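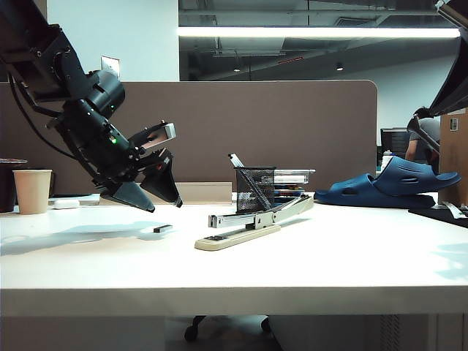
Ackroyd Building to Clear Shared Desks Before February Move

Published 2019-01-12

Plesimness College has asked all staff and students who use the shared desks in the Ackroyd Building to sort, return and remove loose items before the end of the month. The desks on the second floor will be moved to new positions in February, when the carpet in the east half of the room is replaced. Work surfaces must be clear on the day of the move. Items still on a desk at that time will be boxed and taken to the Irnow store room.

The request covers 83 desks. It applies equally to desks assigned for a term and to those booked by the day through the Pivine room system. The College Facilities Office will provide cardboard boxes, labels and tape at the second floor service counter. Users may take as many boxes as they need and should return unused ones flat.

A review of the floor carried out before the winter break found that most of what is left on the desks falls into a small number of groups: writing tools, cups, footwear, and equipment that belongs to the supply cabinet. The last group is of most concern to the office. Long-reach staplers, used for binding booklets and exam papers, are bought for the whole floor and signed out for one day at a time. Several have stayed on individual desks for much of the fall term, and departments preparing course booklets have had to borrow from other buildings.

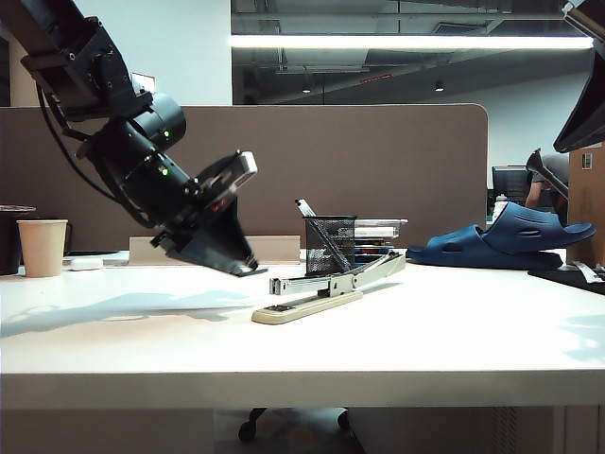 Staplers should be returned to the cabinet with the arm closed. The same applies to long rulers, hole punches and paper trimmers. Wire-mesh pen holders are also College property and are to stay with the desk, but they should be emptied before the move and placed in the top drawer of the nearest cabinet. Pens and pencils that still write may be kept or left in the collection tray at the service counter, where they will be put back into general use. Pens that no longer write should be thrown away.

Drink cups are to be removed at the end of each day. This has been a rule of the building since it opened – the Facilities Office notes that it is not always followed. Paper cups left near the edge of a desk are easily knocked over, and spills have been the most frequent reason for surface cleaning on the floor. Cups with lids are permitted while a desk is in use. Cleaning staff will discard paper cups found after closing. Personal mugs will be held at the service counter for 10 days.

Shoes, sandals and slides should not be kept on work surfaces. Many users change footwear in the building during the winter months, and the College has no objection to this practice. A shelf unit has been placed beside the coat hooks at the east entrance with space for 60 pairs. Users are asked to keep pairs together and to write a name or desk number on a tag, which may be collected at the counter.

Books borrowed from the College library should be returned to the library itself and should not be packed with other materials. Personal books may be boxed. The office recommends that boxes of books be filled only halfway, as full ones are difficult to lift onto the carts. 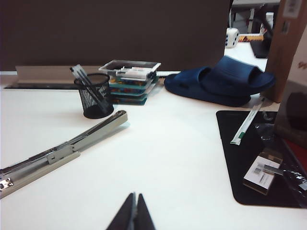 Markers and other small supplies should be kept in their trays or boxes and packed upright. Stackable containers may be taped together and moved as one piece, provided that a single label is placed on top. Games, dice, toys and snacks are considered personal items and should be taken home. Food of any kind must not be packed.

Keyboards, mice and mouse pads will be handled by Computing Services. Users are asked to leave them on the desk, to shut down any connected computer on the evening before the move, and to leave all cables as they are. Flat boards and presentation panels that have been stored against the desk partitions should be carried to the display closet at the end of the corridor. The partitions will be unbolted from the desks ahead of the move, and anything resting against them may fall.

Each box must carry a label showing the desk number, the name of the user and the date on which it was packed. Labels should be placed on the side near the top edge so that they can be read when the boxes are stacked. Boxes without a label will be sent to Irnow, where they may be claimed during regular hours on presentation of a College card. Unclaimed items will be held until the end of the spring term.

The College last carried out a floor-wide clearing when the Ackroyd Building changed from private offices to shared seating. On that occasion 2,005 items were returned to the supply cabinets, the greater part of them pens and binder clips. The Facilities Office does not expect a similar number this year but has arranged for additional shelving in the cabinet room.

Desk surfaces will be wiped down once they are clear. Users who wish to do this themselves may borrow spray and cloths from the service counter. Only the cleaner supplied should be used on the white tabletops; abrasive pads leave marks that cannot be polished out. Ink stains should be reported and left for the cleaning staff. Users are also reminded to cap pens and markers before setting them down.
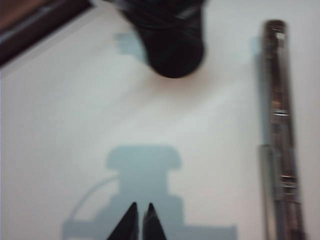 A pen on one of the white tabletops.

During the move, the second floor will be closed to all users. Temporary seating will be available in the reading room on the first floor, and places may be reserved through Pivine in the usual manner. Existing bookings for the affected days will be transferred to the reading room without any action by the user. Those who need a height-adjustable desk or other special equipment should contact the service counter in advance so that a suitable place can be set aside.

Once the desks are in their new positions, each will keep its present number. A revised floor plan will be posted at both entrances and on the Pivine booking page. Users may return their belongings to the desks as soon as the floor reopens. From that date, the sign-out sheet for staplers and other shared equipment will be kept at the service counter instead of inside the cabinet door.

Questions about packing or the footwear shelves may be directed to the Facilities Office, Ackroyd Building, ground floor. Questions about computers and cables should go to Computing Services.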